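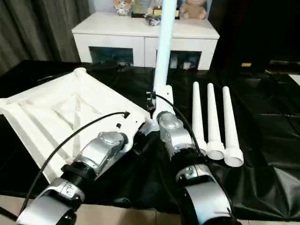 *Base, pole bracket and the three tubes on the assembly table, Friday.*

**Ticket 309: Pole leans after assembly, tubes not yet fitted**
Product: Farnum floor stand, white
Supplier: Orkora
Status: Open, waiting on part
Priority: Normal

**Problem**

The stand went together as far as the main pole. With the pole pushed into its bracket and the bracket screwed to the base, the pole leans to one side and can be moved by hand. At a height of 70 inches the top is out of line by the width of the pole. The tubes were left off until this is fixed.

**Setup**

Work is being done on the table in front of the white cabinet. Black plastic sheet is down to keep the parts from getting scratched. It is slick, so the base slides if you lean on it. Put a towel under the base before tightening anything.

**Log**

*9:15 a.m.* Took the pole out and put it back in. Same lean. Turned it a quarter turn and tried again. The lean stayed on the same side, so the pole looks straight and the fault is lower down.

*9:40 a.m.* Checked the base for cracks. Went over the raised ribs and the diagonal walls on the underside. No cracks found. Ran a fingernail around the rounded boss at the corner and found a small ridge of extra plastic left from molding.

*10:05 a.m.* Trimmed the ridge with a utility knife. Refitted the bracket. Lean is less but still there.

*10:30 a.m.* Swapped in the spare screws from the bag. One of them turns without biting. The hole it goes into is stripped. Did not force it.

*11:00 a.m.* Tried the tubes against the drawing while the base was off. The sheet shows the wide collar at the bottom and the narrow end going up. Page 9 of the booklet has them drawn the other way around. Following the sheet for now.

*1:20 p.m.* Called Orkora. They say the bracket was changed in July and the older one can sit crooked in this base. They asked for the number on the bag label, which is 94. Replacement bracket and a full screw set are being sent by Salazar.

**Workaround**

None that I would leave in place. A strip of tape around the end of the pole takes up some of the play, but it still leans with any weight on it.

**To do**

- Fit the new bracket when it arrives and check the pole with a level before adding the tubes.
- Ask Orkora which tube drawing is right.
- Fix the stripped hole. Billetti Hardware has threaded inserts in that size.
- Leave the parts on the sheet until then. Loose screws are in the taped bag inside the carton.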